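Surtitles skip lines in bilingual script, Act Two
Status: Resolved
Product: Gukley (surtitle playback)
Site: Kodivmont Playhouse
Opened by: Yolanda Sotomayor
Assigned to: Niilo Heiskanen

Description
Script is a one-act verse piece and a longer play run as a single file, Spanish on stage, English on the screen. The file was exported from the script editor as tab-separated text and imported into Gukley. Act One plays as expected. In Act Two the screen falls behind the actors starting at cue 153. The operator presses Next, the cue number goes up, and the English line on the screen does not change. The press after that shows the correct line for the new number, so one line of the poem is never seen. The same thing happens again wherever the chorus comes in.

Steps to reproduce
Load the show file. Go to cue 153. Press Next.

Expected: chorus line one in English.
Result: last line of the father's speech stays up.

Already tried
Restarted the playback machine. Swapped the clicker for the keyboard – no difference. Imported the file again under a new name. Same cue, same result. First preview is Friday, so a workaround is fine if a fix is not ready.

Heiskanen, first reply
Clicker ruled out, thanks. I loaded your export on a clean install and see the same skip. The cue list has a row for each chorus entry, but the English field in those rows is empty. Playback treats an empty field as "hold previous," which explains the line staying up. The question is why the field is empty when the script has text there. Please send the script editor file as well as the export.

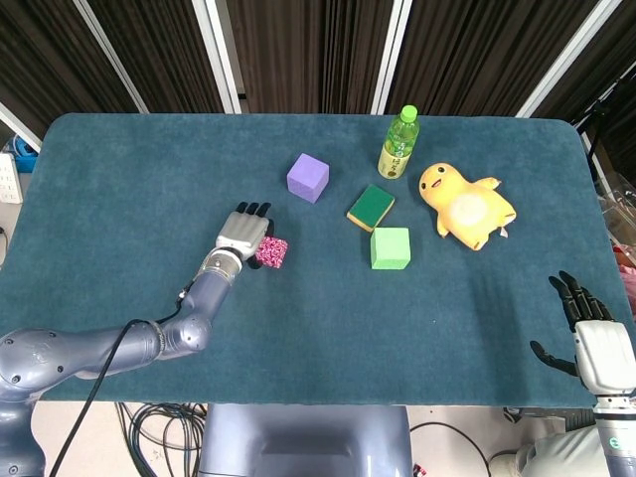 Ese Ajayi: I run the surtitles here and typed most of the Act Two translation. The chorus lines are set as two columns in our script, Spanish left and English right, because the poet wanted them side by side in the program. Everything else is Spanish first with the English under it. Could the export be reading the columns differently?

Heiskanen
Yes. The export writes a line break between columns where it should write a tab. Gukley then reads the Spanish as one row with no English, and drops the English row because it has no cue number. Accents and opening question marks come through correctly, so encoding is not involved.

Workaround
1. Save a copy of the script.
2. In the copy, change the chorus passages to a single column, Spanish first, English under it.
3. Export and import again.
4. Filter the cue list by "English is empty." Only deliberate blackouts should remain.

Sotomayor
Done. The filter shows 11 rows and all are blackouts. Ran Act Two at 15:00 with the cast, no skips. The printed program still uses the two-column version.

Heiskanen
Closing. The importer will get a warning for rows dropped without a cue number – tracked separately, no release date yet.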